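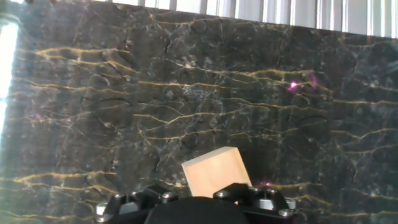
Gemo stone names list, README

Last touched 2020-06-25. Still missing stuff, see the end.

What it is

A flat text list of trade names for decorative stone, matched up to each other where two yards sell the same rock under two names. 4000 rows. Started as a spreadsheet Wumpini Quartey kept for the Gurville showroom, then Chelsea Ashworth cleaned it up, then I broke it again and fixed most of it. Names only. No prices, no quarry maps, no test results.

Files

names.csv - the main thing
aliases.csv - one name per line, points back to a row in names.csv
dropped.csv - rows we took out and why. Read this before you email me
notes.txt - loose notes, mostly Amerley's

Columns in names.csv

id - number, never reused
name - as written on the yard's own sheet, spelling left alone
name_clean - lower case, accents stripped
kind - marble, granite, limestone, slate, quartzite, onyx, other
ground - main color, one word
vein - vein color or "none". More than one vein color goes in with a slash, strongest first, so gold/white is not the same as white/gold
source - which yard list it came from
sure - 3 is checked by two people, 2 is one person, 1 is a guess

"Marble" means whatever the seller calls marble. Lots of them are limestones that take a polish. We did not try to fix that, kind is the trade kind. If you need real geology this is the wrong file.

Where the rows came from

Printed lists from 8 yards, typed in by hand. The Bošković lists were the best of the lot, clean and with the old names in brackets. The Skulstead ones were faxes of faxes so expect typos there, some ours and some thiers. Aba Dramani went through the Skulstead rows again and bumped most of them up to sure = 2.
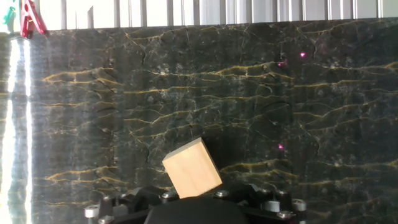 Can I use the vein column to tell two black stones with gold veins apart?
Only as a first pass. Plenty of dark stones get gold or gold/white, so go by name and source together and check aliases.csv before you merge anything.

Known problems

- black, charcoal and dark gray in the ground column overlap a lot. Depends who typed it.
- Onyx rows are thin. 80 of them and half are at sure = 1.
- name_clean turns š and ć into s and c. Fine for matching, do not print it on a label.
- Green serpentines mostly ended up under marble. See above re trade kind.
- A few aliases point at dropped ids. Script to catch this is half writen.
- Same name, different stone. Happens more than you would like. Both rows stay in, look at source.

How to load

Comma separated, UTF-8, header on the first line. Old spreadsheet programs will guess the encoding wrong and mangle the accents, so set it by hand when you import. Keep id as text if you are joining on it.

Fixing a row

Send the id, what is wrong, and where you saw the right version. A yard sheet or invoice is good. "My uncle calls it something else" goes in aliases, not names, and that's fine too, we want those. Mail to Yaw Abubakari, subject line starts with Gemo or it gets lost.

Use

Free to copy and change. Say where you got it. Don't sell it as your own list please, has happened.

To do

- finish alias script
- second look at quartzite vs. marble for the white stones
- Amerley Alhassan has another box of lists from Gurville, typing those in July if time
- split ground into two columns?? undecided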